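Cundberg releases Triline 2, a practice workspace for robot arm programs

Thursday, June 17, 2021 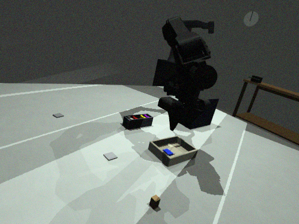
Cundberg today announced the second version of Triline, its simulation software for small companies and schools which want to test pick-and-place programs before they use a real arm. The new version comes with 200 ready tasks, from sorting small parts to placing blocks in trays, and every task can be changed by the user.

"Our customers asked us for more objects and less waiting time," says Yen-ting Kwok, product manager of Triline. "In May we gave the software to 389 test users, and their comments decided many details of this version – also the shadows, which are now calculated together with the lights."

Programs made in Triline 2 can be exported to the Lellum controller without an additional module. A license for one workplace costs 568 dollars per year. Schools can ask for a separate price. Owners of the first version receive the update free of charge until their license ends.

Press contact: Theano Karagiannis, Cundberg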